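Home | Builds | Parts bin | Forum | About

Hand-held gripper, part 3: getting the fingers to close square

Quick one tonight, the shop closes at 10 and I still have to sweep. If you haven't done parts 1 and 2 (printing the body, wiring the servo) go do those first or none of this will make sense.

What you need:

- two printed fingers, the blocky ones, not the thin ones from part 1
- two finger carriers with the pivot already reamed
- M3 screws, a bag of short ones
- servo and horn, already centered
- feeler gauge or just a strip of paper
- flat file, medium
- the Hennessy board with the sketch from part 2 loaded

Step 1. Center the servo before anything touches it. Power up, send it to mid, wait till it stops buzzing, unplug. Do not turn the horn by hand after that. I did. Stripped a gear, lost an evening.

Step 2. Clean the pivots. Run the reamer through by hand, two or three turns, blow it out. The finger should drop under its own weight when you tilt the body. If it hangs up, ream again. If it rattles side to side you went too far, print another carrier. Mudasden filament shrinks a bit more than the stuff I used in part 1 so don't trust the old hole size.

Step 3. Screw the fingers on loose. Really loose, they should wiggle. Left one first, then right. Screw head goes on top so you can get at it later without pulling the body apart.

Step 4. Plug in, open the serial window, type the open value. Mine is 2,000. Yours will be different if your horn went on a tooth over, so creep up to it in small jumps. Stop when the linkage stops moving, then back off a little. If the servo hums and gets warm you're past the end.

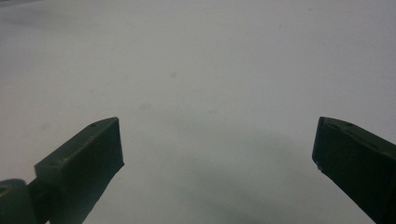
Checking the fingers against each other is the bit people skip, and it's why their grippers pick up a pencil and then spit it out sideways. Open it all the way, hold it close over something plain and white, and look at the tips. They should reach the same height, near enough, with both fingers leaning in at the same angle. Mine are dark green so they show up well on white, and the flat ends read as two dark faces you can compare. Black works too. White fingers, put down a dark towel or something.

If one tip is ahead of the other, don't file it! Loosen the screw, slide the finger back in the slot, snug it, look again. File only when you run out of slot.

Step 5. Close it on the paper strip. Type the close value, mine is 2,767 on this build, was 2,254 on the old one with the short linkage. Go slow. You want the paper held across the whole face. Pull it. If it swings like a gate, only one edge is touching. Couple strokes of the file on the high edge, try again. Flat strokes, dont rock it.

Step 6. Tighten for real. Hold the gripper closed while you do it so nothing walks. Ekua does one side half way, then the other, then back. Takes longer, works better than my way.

Step 7. Run the open/close loop, 16 cycles, then go back and do the white background check over again. Screws settle. If it drifted, redo step 4 and put a dab of threadlock on this time. Not on the pivot. Ask me how I know.

Troubleshooting, fast:

Fingers open uneven: horn is off a tooth, or one link is longer. Measure hole to hole.

Closes fine, won't hold: face is too slick. Strip of bike tube, super glue, trim flush. Redo the close value after, the rubber takes up room.

Twitches at rest: bad ground. Wiggle the brown wire and see.

Board resets when it closes: servo is pulling too much off USB. Give it its own supply, tie the grounds together.

Pivot squeaks: dry lube, tiny bit. Oil makes it gummy and teh dust sticks.

Next part is the trigger and the handle, probably in April if the Skirkico printer is back up. Files are in the shared folder on the shop machine, under gripper_v3.

Comments (4)

Mawuli Korletey: Step 2 saved me. My left carrier was so tight the servo was doing all the work just to move it. What reamer are you using?

Ewurabena Dankwa: Can you post the slot length? I ran out of slot on the right side and I'd like to stretch it before I print again.

Kojo Asamoah: Bike tube works but it peels in the heat. I went with thin grip tape and it has held up fine in my garage.

Araba Ansah (author): Mawuli, the cheap hand one from the drawer under the drill press. Ewurabena, will measure tomorrow, remind me if I forget.

Related
Hand-held gripper, part 1: printing the body
Hand-held gripper, part 2: servo and wiring
Fixing a stripped servo gear
Onden filament dryer, first month
Shop rules for the shared printers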